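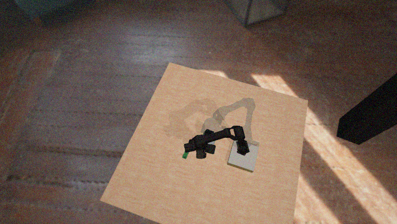 Setting Up and Looking After the Simulated Arm Cell
Project report, Abílio Marinho
Lab partner: Győző Veres

What I worked on

My half of the project was the cell: one small arm, one table, one green block to pick up. Győző wrote the policy code and I kept the thing standing up so he had something to run it on. I figured that would take an afternoon. It took most of December!

Getting the base right

We built everything in Stodis, the simulator our class uses. The arm model came over from last year's Loureiro project with its base sunk slightly into the mounting plate, so every time physics started, the whole arm twitched like it had been poked. I raised the base until the overlap was gone, then fixed the plate to the tabletop so it couldn't creep. The twitch stopped right there and I was pretty happy with myself.

Then the elbow started sagging. I had copied the joint gains from the old file (don't do this) and they were way too soft. I ended up with a stiffness of 50 and a damping of 2, which holds the arm out over the table without that slow droop.

The gripper and the block

The block is tiny, and this was the part I fought with longest. The fingertip kept pushing through the top of it or flicking it off the table. I swapped the collision shapes on the gripper for simpler boxes and turned the friction up, and grasps got a lot calmer.

Keeping it running

We ran 2967 resets overnight and the log just quit at 1768. I blamed the arm, Győző blamed my plate, and it was a full disk. Now I clear old logs before each batch, send the arm home, and check the joint zeros against a saved pose.

Still to do

The lighting never changes between runs, so I want to randomize that next. Győző also wants a second block, which means redoing the reset script.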